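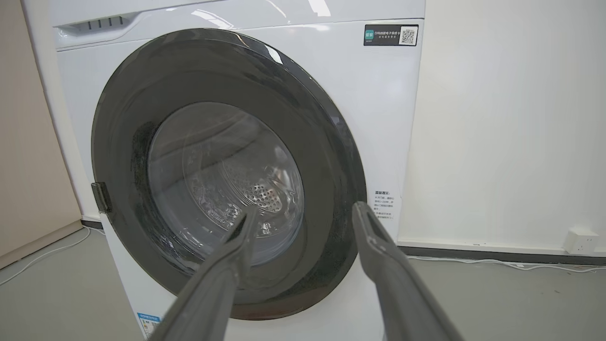

Laundry automation at Patholm

Laundry automation at Patholm, a residential home in Josgate, is the use of a two-armed robot, the Voria, for the loading side of the washing. It came in one June, and the staff, who had always fitted the laundry in between everything else, took a good while to warm to it. The robot works at an ordinary front-loading washing machine with a round glass door, and residents' clothes are brought to it in a basket - a red garment with white stripes, say, or whatever else has come down from the rooms.
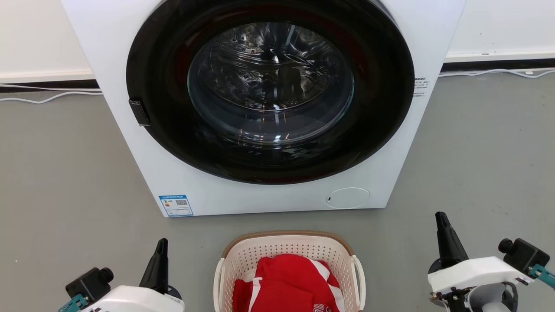 Effect on staff

The home has 186 residents, and over 100 of them have their clothes washed on the premises. Care workers still sort, check pockets and fold, and they now choose the programme as well, but there is a lot less bending, and the early shift gets a proper sit-down at breakfast time. What some of them miss is the chat over the machines.

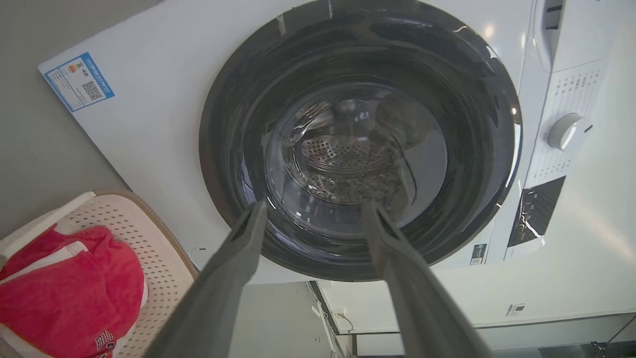 Daniyal Ansari holds that the bending was never the hard part, and that he would sooner have had help with the folding.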